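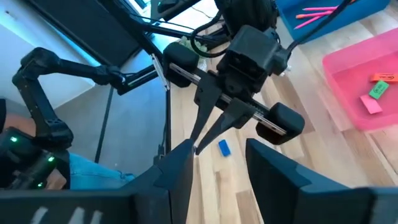

Delić objected at the first review of the draft rules that a minimum distance between two arms is of little use when the task itself brings the grippers together. We think this objection is correct, and Section 4.2 was rewritten because of it.

Figure 3. View from the wrist of the right arm. The fingers of the other gripper are close to the left finger, with a small blue eraser on the floor below.

4.2 Rules for the shared zone

In the Molora guideline, the shared zone is the volume which both arms can reach. The first draft asked for a fixed separation of 40 mm between any two moving parts. Of the 263 episodes that we checked against this rule, nearly all broke it at least one time, also when the operators judged the motion to be safe. A rule that is broken in normal work will soon be ignored, and then it protects neither the person nor the equipment.

The revised rule therefore limits speed and not distance. Inside the shared zone only one arm may move at full speed, and the other must hold its position or move in slow mode. Figure 3 shows the kind of spacing to which the rule applies – the fingertips nearly touch, and small objects must still be reachable between them.

Two further points were added after comments from Lativell. First, cables must be included in the collision model, together with rails and end caps, as these parts often extend further than the fingers. Second, a person who sits near the base of an arm must have a stop button within reach of one hand. Cadico proposed to require a second button on the opposite side. This remains open, as only 2 of the 16 sites could install it without changes to their wiring.

We do not claim that these rules are sufficient for arms with a higher payload. For such systems a fixed separation may still be the better choice – we return to this question in Section 5.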